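Drernila Wallet: Set-Up Guide
Section 4. Setting up a shared spending wallet

Last edited 3 May 2026 by Elżbieta Pietrzak. Applies to the desktop app and the phone app. Screens differ a bit, button names are the same.

Before you start

You need:
- the Drernila app, installed and opened at least once
- your own wallet already working (Section 2)
- pen and paper. Real paper.
- the other person, with their own phone or laptop

A shared wallet has two or more owners. Small payments need one owner to approve. Anything over the limit needs two. You set the limit in step 6. Most households use it for groceries, bills, that kind of thing. Do not keep savings in it, use the vault (Section 7).

CAUTION: Each owner gets their own recovery phrase. Do not swap phrases. Do not send them by text or email, do not take a screenshot. Support will never ask for it. If someone asks, it's not us.

4.1 Create the wallet

1. Open the app. Menu > Wallets > New.
2. Pick Shared. Not Watch-only, they are next to each other and easy to mix up.
3. Type a name. Short is better, long names get chopped on the phone.
4. Choose the network. Baltel for everyday spending (low fees). Kurek only if the shop or person you pay asks for it.
5. Tap Add owner. Your own wallet is filled in as the first one.
6. Set the approval limit. Default is 100. Type any number up to 1000. Amounts are in your display currency, check it at the top right before you type.
7. Tap Create. Wait for the green check mark. Can take a few minutes when the network is busy. Don't close the app, don't tap Create again.

Note: tapping Create twice makes two wallets and charges two fees. We can't refund network fees. Hide the extra one under Wallets > Edit > Hide.

Note: the network can't be changed later. Picked the wrong one? Make a new wallet and move the balance over.

4.2 Add the second owner

1. On your device, open the shared wallet and tap Invite. A code shows up.
2. On the other device: Menu > Wallets > Join. Scan the code, or type it in. Capitals matter.
3. The second owner gets a recovery phrase. They write it down on paper, in order, numbered.
4. App asks for a few of the words back. Get them wrong and it starts over with the same phrase, no harm done.
5. Back on your device, check the name shown is the right person. Tap Confirm.

The code stops working after 6 minutes. If it runs out just tap Invite again.

CAUTION: Once confirmed, an owner can only be removed with the approval of the other owners. In a two-owner wallet that means both of you have to agree. Think about it before you tap.

4.3 Put a small amount in first

1. Open the shared wallet > Receive.
2. Copy the address. Compare the first 6 and last 6 characters with what you pasted. Every time.
3. Send a small amount from your own wallet. Smallest the network allows is fine.
4. Wait for status to go from Pending to Settled.
5. Now send the rest.

Sending on Kurek to a Baltel address: the app warns you, most exchanges don't. Funds sent accross the wrong network may not be recoverable. Read the network line on the exchange's send screen before you press anything.

4.4 Labels and categories

Optional, but do it now. Going back through old payments is slow.

1. Open the shared wallet > Settings > Labels.
2. Turn on Ask after each payment.
3. Pick from the starter set (Groceries, Rent, Travel, Pets, Other) or tap + to make your own.
4. To add a picture to a label, tap the round icon and choose a photo from your phone.
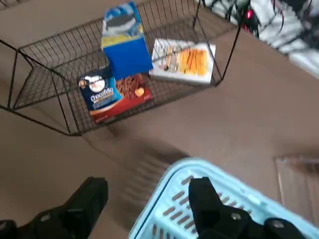
Label photo, "Groceries": wire basket with packaged items.

Label photos stay on the device. They are not written to the network and other owners don't see them unless they set their own. Label names are shared, so keep them polite. Photos bigger than the upload size get shrunk on there own, nothing to do.

Renaming a label changes it on past payments too. Deleting one moves them to Other. No undo for that yet.

4.5 Approving a payment over the limit

1. First owner starts the payment as normal: Send > amount > address > Next.
2. Status shows Waiting for approval.
3. Second owner gets an alert. They open it, read the amount and the address, tap Approve or Decline.
4. If approved, the payment goes out. If declined, nothing moves and no fee is charged.

No alert on the second phone? Check that alerts are on for the app in the phone's own settings, then open the app and pull down to refresh. Waiting payments are always listed under Activity, alert or not.

Example: limit is set to 100, you pay a 900 bill. Two approvals. You pay a 6 coffee order, one approval, goes straight out.

CAUTION: The limit is per payment. It does not add up over the day. Someone with one owner's phone could send several small ones in a row. Set a daily cap as well if that worries you (Settings > Caps > Daily).

4.6 Hardware key (optional)

Works with the Tastberg key, current version only.

1. Plug the key in, or hold it to the back of the phone.
2. Unlock with your PIN.
3. Settings > Owners > your name > Add key.
4. Press the button on the key when the app tells you to.

From then on your approvals need the key. Keep it somewhere other than where the recovery phrase is.

If the key isn't found: different cable first. Then restart the app. Then update the key's software from the maker's own tool, not from a link in an email.

4.7 If something goes wrong

Wallet not showing on the second device: Join was not finished. Redo 4.2 from the start.

Balance shows zero after an update: pull down to refresh. Still zero, check the network picker at the top, it sometimes goes back to the default. Fixed in the March update for most phones.

Lost phone: other owner opens Settings > Owners, taps the lost device, taps Pause. Then restore on a new phone with the paper phrase (Section 3).

Lost phrase but phone still works: make a new wallet today and move everything into it.

Corrections to this section go to Salvador Leitão, docs desk.

14 comments | 37 shares

Related sections
Section 2. Your first wallet
Section 3. Restoring from a recovery phrase
Section 5. Fees and how to read them
Section 7. Setting up a vault
Moving from Kurek to Baltel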